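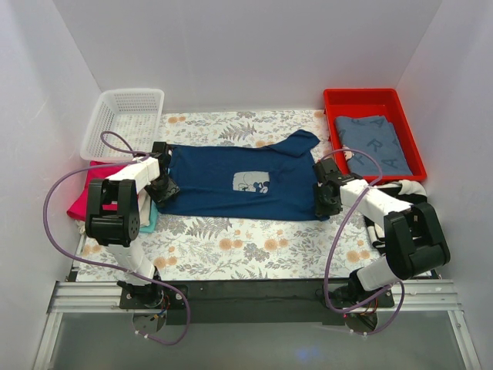
Navy top with the mouse print, laid out on the floral cover, partway through the fold trials.

3 Dec 2025
Folding bench, Jedcombe workshop

Carried on with the garment folding notes. Most of the day went on dark tops with a print on the front, the group that gave us trouble in October. Ívar Ravn was in for the morning and did the sorting. I did the layouts and wrote things down.

Stock first. The donated bag from Tolport is now sorted into three tubs: plain, printed, and too far gone. The last tub goes to rags. Anything with a cracked print goes in there too, as the cracks catch when the cloth slides over itself and we end up measuring the print, not the fold. The mouse top is in the printed tub. It's tagged 18 on the inside hem, pencil on cotton tape, same as the others.

Layout on the navy one: long and sideways on the cover, print up, print close to the middle. One sleeve ended up pointing off at the upper right. I left it. Last time I tucked every sleeve before starting and the results came out tidier than anyone would get at home with a basket of washing to get through.

The wrinkles run lengthwise. They're faint, and they match the way the tops were stacked in the tub. I had been meaning to iron the whole lot, then decided against it. A fold line across the wrinkles holds a bit better than one that follows them. If it follows them the cloth doesn't seem to know which crease to use and the edge rolls. Will keep the stack direction the same for now so it at least stays consistent.

About prints. The light grey panel on this one is a rectangle with rounded corners, line drawing on the left side of it and the little blue and white mouse down at the lower right. A panel that size behaves like a piece of card sewn into the shirt. Fold outside it and the cloth goes over cleanly. Fold through it and it springs back up along the line. So far the best order for printed tops has been:

Lay flat, print up, lower edge straight.
Smooth outward from the print, both directions.
Bring each end in to the edge of the print and stop there.
Flatten the sleeve on top, never underneath.
Last fold goes along the side of the panel, not across it.

Ívar prefers to start print down so the panel finishes on top of the stack. Looks better on a shelf, I agree, but on the floral cover the print drags a little when you pull the ends in. Try it his way on the next five tops and compare.

The cover. We changed to the floral one because navy and black were hard to judge against the old charcoal sheet. Big improvement, the edge of the cloth is easy to find now. Against that, the pale tops with small patterns get lost in the flowers. Maiara Lins wants a second cover in one flat colour and has asked Ásgeirsdóttir for a price on heavy cotton by the metre. I'd go with a mid green. Whatever we buy needs washing before use. The floral one shrank in its first wash and I had to pull it tight again at the corners.

Also the cover shouldn't go through with fabric softener again. Everything slid for two days.

Stack check after lunch. Used the Sisto shelf board, 80 cm wide, and put the finished printed tops on it in one pile. It leaned left. All the thick ends were on the same side, my fault for not turning every second one. Turned them and it stood up straight. I'd put this on the instruction sheet but it's already two pages and people skip the second.

Fold record is up to line 1454 in the book. The new book is in the drawer under the scales. It has 200 pages, ruled wider than the old one, so please don't squeeze two tops onto one line as some of us have been doing. If a top gets refolded, give it a new line and write the old line number next to it.

Things I'm unsure of:

Whether the print stiffness is the ink or just fewer washes. The softest panels all came from the same bag.

Whether the straight lower edge matters as much as I think. I line it up every time out of habit and have never left it crooked on purpose. Worth an hour.

Hoods. Still no good method. Left all of them in the tub.

For next session:

Five printed tops, print down, Ívar's order.
Same five, print up.
Wash the floral cover, no softener, dry it flat.
Ask Maiara about the green cotton.
More cotton tape for tags, and a pencil that isn't 2 cm long.

Tubs are back on the lower shelf with lids on. The rag tub is full and can go.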